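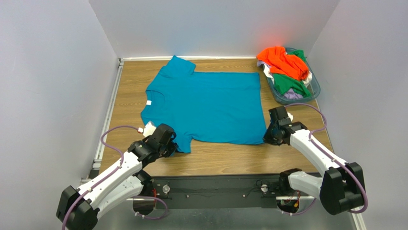 4 min read

Figure 2. Turquoise short-sleeved T-shirt laid flat on a wood-grain tabletop, neckline to the left.

3.2 Garment sample and wash schedule

Dye loss in household laundering was measured on 151 short-sleeved shirts bought from retail outlets in Trurkham in November. Shirts with printed fronts were left out. Each shirt was assigned to one of two detergents, Bollex or Droron, and washed 28 times at the same setting. Color was read at three points - shoulder, chest and hem - before the first wash and after every fourth wash. Readings from creased areas were repeated once the fabric had been smoothed by hand.

The full set contains 3041 usable readings. Those taken within a finger's width of a seam were dropped, as stitching scatters light and raises the variance. Rinse water was sampled separately at the Herrera laboratory, in batches of 800 ml, and is treated in Section 3.4.

Blue-green shades are reported as a single group. Splitting them left too few shirts per detergent for the wash-by-wash model.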